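Robots on the Finishing Floor: Pictures from Murkside
Posted by Celeste Carrilho, Oct 25, 2021

Welcome, and thank you for stopping by! When Skondason told us in July that a robot arm was coming to the cabinet line, there was plenty of worry over coffee, and I did my share of it. I've put this page together for families and old friends of the shop who keep asking how we're all getting along with it.

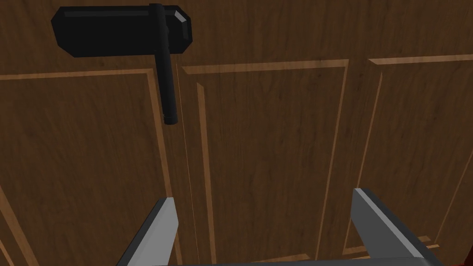

Doors and handles
A practice run in the simulator, with the gripper open in front of a pair of brown cabinet doors. I do love that long black handle hanging beside the seam. Opening and closing doors is the dullest job in the building — we test every cabinet 200 times before it ships — and it used to fall to whoever was newest. My right wrist remembers it well.

Who does what now
All the moves get tried on the computer first, and Asamoah, our trainer, sits with anyone who wants to learn how. The first course was meant to be short and ran most of a month (we ask a lot of questions). Four of us from the floor can now set up a run by ourselves, and I'm proud to be one of them, even if I still keep my notes taped beside the keyboard.

What we kept
Sanding, staining and the last look before wrapping are still done by hand, and that was written into our agreement with Stukov, the firm that installed the arm. We do spend more of the day at screens than we used to, and a few people miss the chatter at the old test bench, so we've moved the morning break to bring both crews together again.

Coming to see us
The shop is open to families again next month, with pie as always. Leave your name at the front office and tell them how many are coming, little ones included.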